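Two Firms, One Name, and a Test That Asks the Wrong Question

Opinion, by Hermenegildo Ventura

The dispute over the Jorex name is now in its second year, and most of the commentary has treated it as a story about a large company and a small one. Size has very little to do with it. The question a court has to answer is whether a buyer would be confused about who made the thing in front of them, and the current way of answering it is poor.

The facts are short. Chettiar, a family firm in Pliltville, has sold hand cream under the Jorex name for almost 60 years. In April a cosmetics startup in Femport launched a lip balm under the same name, with a singer as its public face and 200 stores on its opening list. Chettiar filed suit and asked for an order to stop sales until trial. The judge refused the order and let the case go on.

I think the refusal was wrong. The judge leaned on the difference in packaging: one product comes in a tin, the other in a tube with a silver cap. That comparison makes sense at a shelf. It makes much less sense for a person who types five letters into a search box and buys from the first result.
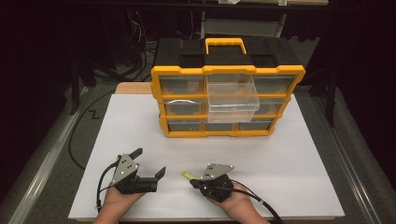
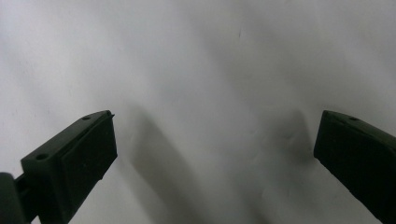
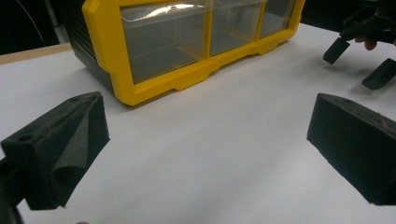 Tabletop views, with the yellow-framed drawer organizer in the first and third.

Search is where the harm occurs. Before the launch, a search for the name led to Chettiar's order page. By the time of the hearing, that page had dropped to result 59, behind interviews, reviews and resale listings. The startup's lawyers called this a matter of advertising budgets. In trademark law it has an older name, reverse confusion: the later user becomes so well known that the public takes the earlier user for the copy.

The defense has one fair point. Chettiar registered its mark for hand cream only and left it that way for decades. A narrow filing is cheap, and it gives narrow protection. Still, lip balm and hand cream are sold in the same aisle — often by the same firms — and a court can treat them as related goods without stretching anything.

Two changes would help. Judges should ask for search evidence at the first hearing, before either side has paid for a survey. And a request for a temporary order should be decided within 3 weeks of filing, as a launch does most of its work in its first month. An order that comes after that protects a name the public has already assigned to someone else.

The trial is set to open on 22nd September. Chettiar is still filling orders by phone.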